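# LUR-2: Gripper speed cap not applied during bin approach
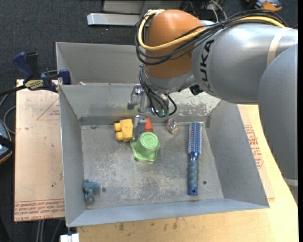

**Site:** Lurgate, cell 2
**Opened by:** Ursina Kaufmann
**Component:** cell controller, Skosirik motion profile
**Severity:** high (written cell rule violated, no contact, no damage)
**Status:** fixed, waiting on docs

## Summary

Cell rule 4.1 says no commanded tool speed above 100 mm/s once the fingertip is below the rim of the bin. Log review in August found descents where the tool stayed at the transit speed of 900 mm/s past the rim plane before the cap took effect. Picks completed normally, so no fault was raised.

## Expected

- Transit at up to 900 mm/s above the rim plane.
- Cap to 100 mm/s at the rim plane or earlier.
- Protective stop if the measured speed is over the cap below the plane.

## Observed

- Cap applied late on descents to the rear half of the bin.
- Front half within the rule on every run checked.
- No protective stop in either case.

## Log

**09:10** Pulled the Skosirik trace for the last shift. Commanded speed and measured speed agree. The arm is doing what it is told, so this is not a drive or brake issue.

**09:40** Checked the rim plane definition. It is stored relative to the bin frame. The bin frame was last taught before the bin was moved and reclamped. The change sheet for the move is signed, but the "frame retaught" line is blank.

**10:25** Measured the rim at the four corners with the pointer tool. Front corners match the stored plane. Rear corners sit higher than stored. A descent at the back crosses the physical rim before it crosses the stored one.

**11:05** Retaught the frame, reran with an empty bin at reduced override. Cap now comes on at the rim for all four corners.

**11:30** Looked at why there was no stop. The monitor reads the same stored plane as the planner, so it agreed with the planner. Both were wrong together. Dratow confirmed by phone that this is the default in their integration package and that a separate monitor plane can be set.

**13:15** Set the monitor plane independently, 100 mm above the taught rim. Forced an over-speed descent with the planner cap disabled. Monitor stopped the arm. Re-enabled the cap, confirmed by a second reader (Amoah side, remote).

**14:00** Cable check while the arm was parked, per rule 6.2. Dress pack has clearance through the full wrist range used in the pick program. No change made.

## Root cause

Bin moved without reteaching the frame. Planner and monitor shared one plane, which removed the independent check that rule 4.3 assumes.

## Actions

1. Frame reteach is now a blocking item on the change sheet. The cell does not go back to auto with the line blank. *Done.*
2. Monitor plane stored separately from planner plane. *Done on cell 2. Cell 1 open.*
3. Rule 4.3 to state that the two planes must come from separate measurements. Kaufmann to draft. *Open.*
4. Corner check with the pointer after any clamp adjustment, values written on the sheet. *Open, form needs four extra fields.*

## Comments

**Amoah support:** For item 3, does a copy of the planner plane plus an offset count as separate?

**U. Kaufmann:** No. If the source is wrong, the copy is wrong by the same amount. Today's value on cell 2 is an offset from the new teach, so it needs redoing from its own measurement before I close this.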